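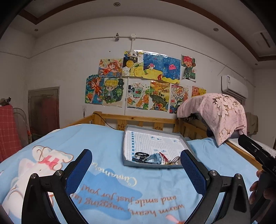 July, Friday, 7:40

Shift roster tool, station transfer module. Continuing from the Tirnach export.

Goal for today: get officer transfers between stations to carry over leave balance and equipment authorizations without a manual step. At present the sergeant at the receiving station retypes both from a printout. Error reports from Tirnach all trace to that retyping.

Source data: 468 personnel records, Tirnach and Doležal stations combined. Format is the old Drelik fixed-width dump. Column 9 is supposed to be the authorization code. In the Doležal records it is shifted one position right wherever the surname has a diacritic, so the dump was counted in characters and written in bytes, or the reverse. Did not chase which. Wrote a pre-pass that reads the line as bytes and re-splits on the field separators. Kept the raw lines next to the parsed ones.

8:55

Pre-pass runs clean on Tirnach. Doležal gives 70 lines with a warning. Checked the first page of them by hand. Same cause in every one: rank field empty, officer on secondment. Drelik blanks the rank when the home station and the duty station differ. The rank does exist in the secondment table under the same service number, so the join is straightforward. Added it. Warnings down to 4.

Remaining lines have a duty station code that is in neither table. Looks like the code of the river unit before it was folded into Doležal. Mapped by hand in overrides.txt, commented. Do not merge overrides.txt into the main code table, the old code is due to be reissued.

10:20

Leave balance. The receiving station calculates in hours, Doležal stores days. A day is not a constant: patrol runs long shifts, the front desk and the records office run short ones. The converter was using the short figure for everyone, so every patrol officer moving out of Doležal lost hours on paper. Changed it to look up the shift pattern valid on the last day at the old station. Officers who changed pattern mid-year need the balance split at the change date. The split is coded but only tested on made-up records. No real case in this dump.

Rounding: truncating at each segment loses up to an hour on a split record. Now sum first, round once at the end, to the nearest quarter hour. Matches the paper calculation in the payroll binder.

11:45

Equipment authorizations. Endarora returns these as a list per officer with issue date and expiry. Two problems.

First, expired entries come back marked active if the renewal exam is booked. Arguably correct for the training office, wrong for us. The duty sergeant reads "active" as "may be issued." Filter now uses the expiry date and ignores the status flag.

Second, dog handler and vehicle pursuit authorizations belong to the station and must not follow the officer. They have to be closed at the old station and requested again at the new one. The old script copied everything. Added a field, portable yes/no, per authorization type. Defaults to no.

Ran the full transfer on the test copy, Tirnach to Doležal and back. Round trip should return the same record except for the station-bound authorizations, which should be closed. It does, apart from the note field, which picks up a trailing blank each way. Trimmed on write.

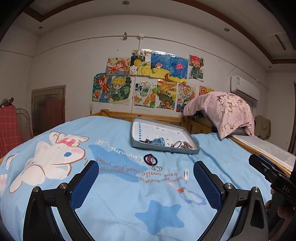

Svetozár Zelenák wrote back on the draft that defaulting to "no" is safe for the armory but will leave a transferred officer without first aid and radio entries on the first shift, and the desk will then enter them by hand, putting us back where we started. He wants those types set to "yes" before the module goes to either station, and the rest left alone until the training office signs the list.

Agreed. First aid and radio set to yes. List sent to the training office for the others.

14:10

Dalibor Kratochvíl asked for the audit trail to show who approved a transfer at both ends. Currently only the receiving end is logged. The releasing end exists as an email. Added releasing_approver and releasing_time, both required. Old records get the value UNKNOWN in place of a blank so they can be searched.

Full run on the test copy takes about 2 minutes with logging on. Most of it is waiting on Endarora. Batch call is possible per their manual but returns a different date format. Leave it for now.

Open:
split leave balance, need a real record from payroll
overrides.txt, ask when the river unit code is reissued
transfer with an effective date in the past, currently accepted, probably should warn
night shift that spans the transfer date, hours go to the old station, check against the binder

15:30

Past effective date now warns and asks for a reason. Text goes to the audit trail. Pushed to the test branch. Rest Monday.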